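Friday, July 11, 2025

Dye bench, second week of the madder trials. Writing this up before lunch because by three I'll have forgotten which jar was which (again).

So the Triltitz wool finally came out of its alum soak last night and I got the first four skeins into the pot at 8 this morning. I started cold with the ground root in a stocking and brought it up as slowly as that burner will let me. Pilar Aravena thinks I've been rushing the heat and getting browns because of it, and she's probably right. Her March batch is still pinned over the sink and it's a much cleaner red than anything I've made so far. I keep walking past it and feeling jealous!

Bath notes: 300 grams of root, soaked overnight, first soak water poured off and kept in the blue bucket (DO NOT dump it, I want it for the linen). I added a spoonful of chalk to the pot. Our tap water is soft here in Stundmont and last week's skeins came out orange, so we'll see if the chalk pulls it back. I held it just below a simmer for an hour, then turned everything off and left the wool sitting in there.

Skein 1 came out early as a check. It's a brick color, a bit warmer than I'd like, but even all the way along, with no pale spots under the ties. That's the first time the ties haven't left marks. I did them as loose figure eights this time, with cotton string – so much better than the tight loops. Skeins 2 to 4 stay in until tomorrow.
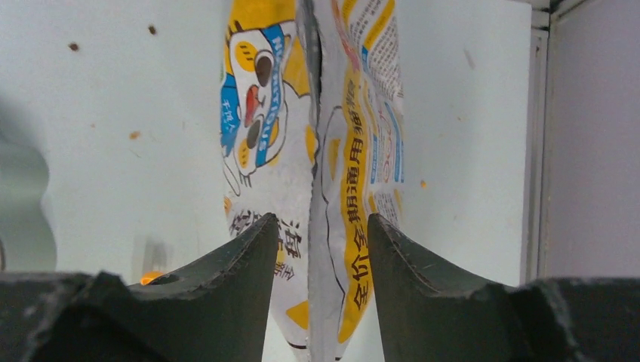 Crumpled snack bag, mid-morning.

Kuldeep Vishwakarma stopped by with the book on Mughal carpets he's been promising me forever. There's a whole chapter on reds and I lost half an hour to it, standing up, with gloves on. A lot of the reds in there are lac, so they won't help me with madder, but he marked two plates with a border color that I'd love to get near. He also wants enough yarn for a sample border, and I said yes before doing any math. Then I did the math. His draft comes to 3,552 knots, and that's only the one corner! Fine, it's small, but the yarn all has to match, so it needs to come out of one bath. That means the big pot, and the big pot still has indigo crud around the rim.

I had a go at the rim with Clunix powder and a scrubbing pad. Half of it came off and the rest laughed at me. It's soaking now with the lid upside down on top. If anyone needs the big pot before Monday, please talk to me first.

Also, the scale is drifting. I weighed the same dry skein twice and got numbers 6 grams apart, then changed the batteries and it behaved. I've put new batteries on the shopping list but the root weight above was from before the change, so take it with a grain of salt. I'll reweigh what's left in the bag and work backwards.

Still to do:
Rinse 2 to 4 in the morning and dry them in the shade
Cut a short length off each one for the window test
Try the linen in the blue bucket
Ask Pilar how long she left hers in after the heat went off
More cotton string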